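Jestden Help > Arms and grippers > Software

Wrist camera: arm goes to the wrong one of two open boxes, and planner treats the flaps as solid walls

posted by aguirre_lab2
Mar 28, 2020
Tags: perception, planning, wrist camera, Turnico

Hello to all. First, excuse my English, I will try to write clearly.

We use a two-finger gripper with a small camera on the wrist. The task is simple: the operator writes "take the cable" or "take the cylinder", and the arm must go to the correct open cardboard box, go down inside, close the fingers and come up. The boxes stay on a table with a green top. The planning is made with Turnico and the perception is our own code, which segments the image, takes the depth, and gives Turnico a list of obstacles and one target.

I have two problems, and I think they are connected, but I am not sure.

1. When two boxes stand close to each other with the flaps open, my segmentation joins them and gives me one big box. The center of this big box is on the flaps between the two, so the arm goes to the cardboard and not to the content.

2. When I separate them by hand (I draw the mask myself), the planner says "no path" in most cases. In the viewer I see that each flap became a thick block which goes down to the table, and these blocks close the way for the fingers.

What I have tried until now:

- Depth threshold over the table plane. It finds the boxes but not the border between them.
- Color. The boxes have the same brown, so it did not help.
- Smaller padding for obstacles, from 20 mm to 8 mm. The planner finds a path more often, but it touched a flap and pushed the box.
- Removing all obstacles which are inside the target box. Then the arm goes down with no respect for the walls, and I had to press the stop.

The camera sees also the fingers of the gripper at the bottom of the image all the time. I did not mask them. Maybe this is a mistake also?

Thank you for any idea, and please tell me if I must attach the config file.

3 replies, sorted by votes

grakasdale_planning

Yes, the fingers are a mistake, and I would repair this before the other things. If you do not mask them, the depth of the fingers enters into your obstacle list, and then the planner believes that there is an object near to the gripper in every pose. A part of your "no path" can come from there. You can test it easily: point the camera at the green table with no box in view and look at the obstacle list. It must have only the table.

I have the same kind of work on my bench, and my English is also not from birth, so let us be patient with each other. I will write the steps in the order in which I do them.

Step one. Make a mask for the gripper. The fingers are fixed to the same wrist as the camera, so for one opening width they are always in the same place of the image. Save a mask for closed, for half open and for fully open, and choose by the joint value. Make every mask 5 pixels bigger than the finger. The screw heads and the edges of the pads give bad depth, and the extra border takes this away.

Step two. Cut everything which is farther than the far edge of the table. My camera looks over the table into the hall, and there I have other robots, posters on the wall, a cart with shelves, and cardboard boxes on the floor. The floor is dark green and shiny and it reflects the lights, so the depth there is not to be trusted. One time my code selected a box on the floor as target, because it was more "complete" than the box on the table. Now I keep only points over the table polygon, in the base frame of the robot. Please do not do it in the image, because the wrist moves and the polygon would have to move with it.

Step three. Do not search for "box". Search for "opening". A box with open flaps has a strange shape from above, like a flower, and two of them together have no clear border. But the hole in the middle is deeper than the flaps around it. I take the points which are lower than the fold line and have a rim around them, and I group these. Two boxes give two groups, also when the flaps are very near to each other.

Step four. Give the planner two kinds of obstacle. The walls of the box are hard, with normal padding. The flaps are thin plates, each with its own angle, and under them is free space. In Turnico you can send a plate as a mesh and not as a column. I believe your columns come from the option which fills the volume under each point down to the table. It is useful for bottles and bad for flaps. Switch it off for the flap class only.

Step five. Choose the group by its content and not by its place. For the cable I look for long, thin, dark curves inside the opening. For cylinders I look for round ends. If the view shows only a small part of the content, I do not let the code decide, I ask it to move and look again.

My desk at the moment, from the wrist camera, the coiled cord in the left box and the other box between the fingers:

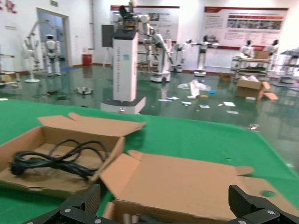
Step six. Add a second look before going down. With one view like mine, the cylinders in the near box are mostly hidden at the bottom of the image, so the score for this box is low and the score for the cord is high. If the command is "take the cylinder", the code can give up too early. I raise the wrist, tilt it more to the vertical, take 4 views and add the scores. It costs time, but I prefer a slow arm to a torn box.

Step seven. Check the approach line separately. Before the full plan, test if a straight vertical line with the open gripper fits inside the opening. If it does not fit, rotate the gripper and test again. Only after this, call the planner.

I hope it is clear. If the result is still one big box after step three, please attach the depth image and not the color image.

mklr

just bend the flaps down or cut them off

jestden_user_508

I agree with the first reply in general, but be careful with step four. If you switch off the fill option and your camera has holes in the depth, the wall of the box can disappear on the side which the camera does not see. I had this in July. The planner found a very nice short path, directly through the cardboard.

My solution was to fit a rectangle to the rim and build the four walls from the rectangle, also where I have no points. It is not exact when the box is deformed, but it is safe.

About the padding: 8 mm is OK for walls in my opinion, if your camera calibration is good. For flaps I would keep 20 mm, because a flap moves when something touches the box, and the obstacle list is already old at this moment.

Comments (2)

aguirre_lab2: Thank you both. The test with the empty table gave three obstacles and not one, so the fingers were inside the list. I made the masks and now problem 2 is smaller. Problem 1 I will try with the "opening" method. To cut the flaps is not possible, the boxes must be closed again after.

grakasdale_planning: Good. Please write also which version of Turnico you have, the name of the fill option was changed between versions and I do not want to tell you the wrong one.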